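3.2 Surface Wear and Cleaning Practice in Shared Kitchens

Most earlier work on stone countertops in rental housing has looked at the cost of replacement. Less has been written about daily cleaning, even though tenants and building managers often disagree about which marks count as damage and which belong to the stone. Owusu treats the two as separate questions, and we follow that approach here. A vein, a change in color, or a patch that reflects light differently is part of the material. A stain, an etch mark, or a chip is the result of use and should be recorded as such.

The distinction is hard to apply to dark, heavily veined stone. Marble is mostly calcite, and weak acids such as lemon juice or vinegar dull its polish. On a plain pale slab the dull spot is easy to find when the light comes from one side. On a brown slab with many fine white lines, the same spot may be missed at move-in and then charged to the wrong tenant at move-out. Gedholm recommends that inspectors check such surfaces under a low lamp and pass a dry hand over any line that looks raised or open.

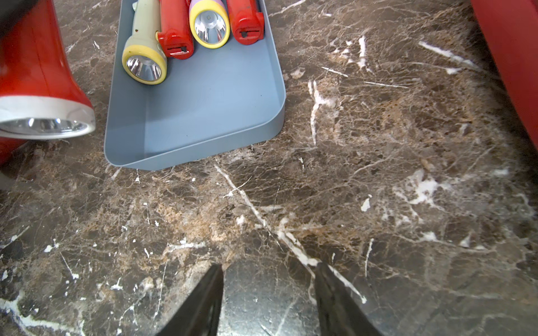
Figure 3. Polished brown marble countertop with a dense web of white and cream veins.

Inspection records from the Jindbridge housing office show how uneven the current practice is. The office's form gives 2,000 characters for comments on the kitchen, but most entries consist of a single word, such as "fine" or "worn." Entries for patterned stone were no longer than those for plain laminate. Where a dispute later arose, the form gave neither side much help, and the matter was usually settled by splitting the cost of repair.

We therefore adopted the scale proposed by Simov, with two changes. First, the lowest grade was reserved for natural features, so that inspectors could note a vein without implying a fault. Second, loss of polish was graded apart from staining. The two are often confused, but they call for different treatment: a stain may be drawn out with a poultice, while an etched area has to be polished again. The revised scale has 8 grades and fits on one side of the existing form. Grades were assigned before the inspectors saw any earlier report on the same unit.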